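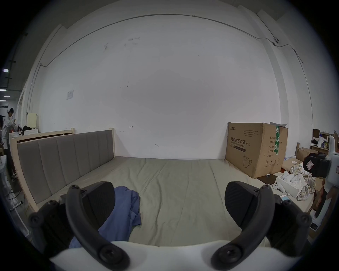 Altcombe Pay and Promotion Survey: Frequently Asked Questions

Who was surveyed?
1,129 managers at 149 companies. The companies volunteered, and I'd keep that in mind before reading much further. Firms with an ugly pay gap don't often sign up to have it measured.

So has the gap closed?
The press release says it is "closing." The tables say women hold 37 percent of senior manager jobs in the sample, up from 30 percent in the last survey. But the list of companies changed between the two, so part of that rise may just be different firms answering.
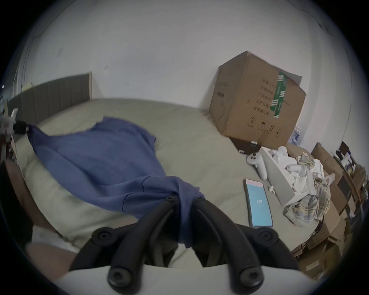 Can't you compare only the firms that took part both times?
Altcombe could. It hasn't published that table. Parvathi Chacko asked for it in March and was told it was under review.

What counts as a "senior manager"?
Whatever the company says. At Anberg it means anyone with direct reports. At Gebru it stops two levels below the chief executive. Adding those together gives you a number - I'm not sure it gives you a useful one.

Does the survey cover pay as well as titles?
Base salary only. Bonuses and stock are left out, and at the top that is where most of the money sits.

Ovo says it reached equal pay. Is that true?
It may be, for base salary within the same job grade. Who gets put in which grade is a separate question, and the survey didn't ask it.

Should I quote the survey at all?
Yes, with the sample size and the word "volunteered" next to it.

Last updated November 22, 2025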